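Ultimate : entretenir son matériel sans y passer le dimanche

Astuces maison pour disques, crampons et maillots 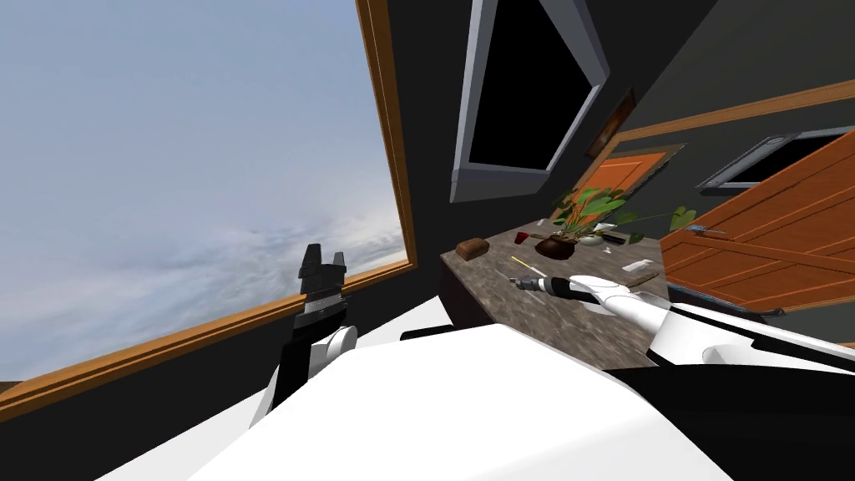 Les disques

Un disque de 175 grammes supporte presque tout, sauf le coffre d'une voiture en août. Le plastique se voile, et vous voilà propriétaire d'un disque qui tourne à gauche par conviction. Rangez-les à plat, empilés, dans un placard. Pas sur la tranche, pas sous le sac de crampons.

Pour les laver : eau tiède, liquide vaisselle, éponge côté doux. Le lave-vaisselle, je sais, tout le monde a un coéquipier qui le fait. Le mien possède aujourd'hui une très jolie assiette à dessert.

Les petites barbes de plastique sur le bord, souvenir des parkings d'échauffement, se poncent au papier de verre grain 400, à l'eau, en tournant toujours dans le même sens. Deux minutes suffisent. Si vous y passez la soirée, le bord devient lisse comme une savonnette et vos revers aussi.

Un disque voilé se rattrape parfois : cinq minutes dans une bassine d'eau très chaude du robinet, puis à plat sous une planche à découper et quelques gros livres jusqu'au lendemain. J'ai sauvé deux disques de cette façon et achevé un troisième.

Les crampons

Tapez-les l'un contre l'autre dehors. Dehors, c'est-à-dire avant l'escalier. La boue sèche part à la brosse à ongles, la boue fraîche part surtout sur les murs, donc patience.

Ensuite, on retire les semelles intérieures, on bourre de papier journal et on change le papier au bout de 90 minutes. Le radiateur décolle les semelles avec une régularité admirable. Le sèche-cheveux aussi, en plus bruyant.

Contre l'odeur : une cuillère à soupe de bicarbonate dans chaque chaussure, une nuit, puis on vide au-dessus de l'évier. Pensez à vider. J'ai joué un match de poule entier avec deux pâtisseries aux pieds.

Les maillots

À l'envers, 40 degrés maximum, sans adoucissant. L'adoucissant encrasse les fibres techniques et fixe l'odeur qu'il était censé chasser. Un demi-verre de vinaigre blanc dans le bac à la place. J'ai longtemps acheté la lessive sport Clininov, qui sent le sapin; le maillot sentait ensuite le sapin et le maillot.

Taches d'herbe : savon de Marseille frotté à sec, une demi-heure d'attente, rinçage à l'eau froide. Sur le blanc, recommencer. Sur le blanc après un tournoi sous la pluie, passer au gris et en informer le capitaine.

Les numéros floqués n'aiment pas le sèche-linge. Le 12 de notre équipe est devenu un 1 en une saison, ce qui a fait deux 1 - et une discussion assez longue à la table de marque.

Les gants et la gourde

Les gants se lavent à la main, enfilés, comme si on se savonnait. On rince, on presse dans une serviette, on suspend par le poignet. Quand la paume brille et ne colle plus, aucun remède de grand-mère n'y fera rien.

Pour la gourde oubliée depuis le dernier tournoi, ouvrir près d'une fenêtre. Eau chaude, une cuillère de bicarbonate, un trait de vinaigre, bouchon ouvert (ça mousse, et fermé ça décolle). Le joint se démonte à la pointe d'un cure-dent. Ce qu'on trouve dessous ne se raconte pas.

Le sac

On le vide entièrement le soir même, y compris la poche latérale où vit la banane. Mon vieux Lunde a tenu 122 entraînements avant que la fermeture ne rende l'âme; une bougie frottée sur les dents lui avait déjà offert une saison de plus.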